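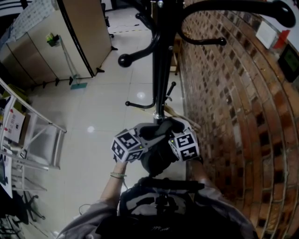
Black metal coat stand, shown against a brick wall on a tiled floor.

Hudolance coat stand, black
Item no. 3059
By Leitner

In stock. Ships flat in one box.

Tall upright pole, curved hooks, round ball ends. Black metal all through, no wood, no plastic trim. Good for a hallway, porch, office entrance, back of a shop. Stands on its own so no drilling into brick and no plugs to buy.

The hooks

Set at different heights and pointing different ways, so coats don't all hang in one lump. Big curved ones up and out for coats. Shorter ones with small balls for hats, scarves, bags, dog lead, umbrella with a strap. Ball ends are kinder to a collar loop than a bare end, and they dont poke through knitwear.

Long coats: use the big hooks. Wet coats: fine, but wipe the pole down after.

Where to put it

Flat hard floor best. Tile, stone, boards. Thick carpet makes it lean a bit, put a square of board under if you have to. Looks good beside bare brick. Leave a hand's width between hooks and wall or the sleeves bunch up behind.

Keep clear of doors that open inwards, the hooks reach out further than you'd think. Measure first please, we get a few back every October for this.

Loading

Spread the weight round the pole. Heavy coat one side, heavy coat the other. Not all the rucksacks on one hook. Not for children to swing on.

Putting it together

Allow 10 minutes. Pole comes in sections, screw together hand tight, then the base, then the hooks. Allen key in the box. Go round and nip everything up again after a week or so of use, they settle.

To move it, take the coats off first and hold it low down on the pole. Don't lift by the hooks.

Cleaning

Damp cloth, dry cloth. No scourers, no bleach sprays. Scuffs on the black: touch-up pen, item 759, sold seperately.

Sizes and weight

On the drawing, see Downloads tab. Drawing covers the Hudolance and the Brollotov, check you're reading the right column.

Also in the range

Brollotov: same black finish, shorter, for children's rooms and under stairs.
Skendisov: wall rail version for narrow halls. Needs drilling.
Spare ball ends, black, sold in packs of 3. Push fit.

Delivery and returns

Mainland UK only at the moment. Kerbside, one person can carry it. Returns within 30 days, in the box, with all the hooks please. Missing hooks get charged.

Trade

Cafes, surgeries, village halls etc. We hold around 200 in the warehouse so bigger orders usually go out together. Ask for a quote through the contact form, put the item number in the subject line.

Page updated 1 April 2020. Prices include VAT.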